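Orden en la encimera: lo que hemos cambiado en la cocina compartida de Brevach

Desde septiembre la cocina de la planta baja la usan tres grupos distintos, y se nota. El boletín anterior recogía quejas sobre tarros sin tapa, paños húmedos y una encimera en la que no quedaba sitio para apoyar una tabla. Corina Auer y Severin Sutter se ofrecieron a reorganizarla y el resultado lleva unas semanas en uso. Resumimos los cambios para quienes no pudieron venir a la reunión.

Lo primero fue vaciar los armarios. Aparecieron bolsas de harina empezadas, dos juegos de moldes iguales y una cantidad de tapas que no encajaban con nada. Lo que estaba caducado se tiró. Los moldes repetidos se llevaron a la sala de Plolport, donde hacían falta para el taller de repostería.

El gasto total fue de 165 francos, entre botes de cierre, un portarrollos y una bandeja para los cubiertos. El presupuesto aprobado era de 400, así que la diferencia queda para reponer paños y comprar otra tabla cuando la actual ya no dé más de sí. La factura de Mayrhofer está en la carpeta de la entrada, por si alguien quiere consultarla.

El criterio para la encimera es sencillo: se queda fuera lo que se usa a diario y lo demás vuelve al armario. Los alimentos secos van en recipientes cerrados, pegados a la pared. Si abrís un paquete nuevo, vaciadlo en su bote y apuntad la fecha de caducidad en la etiqueta de la base. Las legumbres siguen en el armario alto, porque se gastan despacio y los botes grandes ocupaban demasiado.

El cajón del mueble de madera es para utensilios pequeños. Las llaves, los recibos y las gomas del pelo que encontramos dentro están ahora en una caja del pasillo, y allí seguirán hasta el final del trimestre. Mechthild Hämmerli ha pedido además que nadie guarde cuchillos sueltos en ese cajón. Tienen su soporte en el armario de la izquierda, a la altura de los platos.

La tabla de cortar merece párrafo aparte. Es de madera y no puede ir al lavavajillas ni quedarse en remojo. Se lava a mano con poca agua, se seca enseguida con un paño y se deja de canto hasta que pierda la humedad. Una vez al mes le damos aceite mineral, dos capas finas con unas horas entre una y otra. Kilian Hämmerli se encarga de hacerlo este trimestre. Para carne y pescado hay tablas de plástico en el armario bajo — por favor, usad esas.

El mármol también pide algo de atención. El limón, el vinagre y el tomate dejan marcas mates que después no salen con jabón. Conviene pasar un paño húmedo en cuanto caiga algo y evitar los limpiadores antical, que hacen el mismo daño. Las ollas calientes, sobre un salvamanteles.

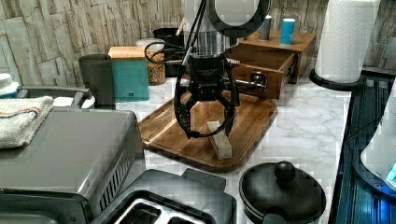
Sobre los aparatos hubo más discusión. Se propuso guardar el tostador después de cada uso y la idea no salió adelante, de modo que se queda en la encimera. A cambio, quien lo use vacía la bandeja de las migas. El horno pequeño se limpia cuando está frío, y antes de encenderlo hay que retirar cualquier paño que tenga encima y dejar libres las rejillas laterales. El papel de cocina va en su soporte, y los rollos de repuesto están debajo del fregadero, al fondo.

Quedan asuntos pendientes. El escurreplatos se llena demasiado los días en que coinciden dos grupos, y Jabari Kaijage está buscando uno que se pueda plegar. También hay que decidir qué hacemos con las ollas grandes, que solo se usan en la comida anual de Clasusura y ocupan un estante entero. Una posibilidad es bajarlas al trastero y dejar arriba las medianas.

Quien tenga propuestas puede anotarlas en la hoja que cuelga detrás de la puerta de la cocina. Las repasaremos en la próxima reunión, junto con el turno de limpieza de los armarios.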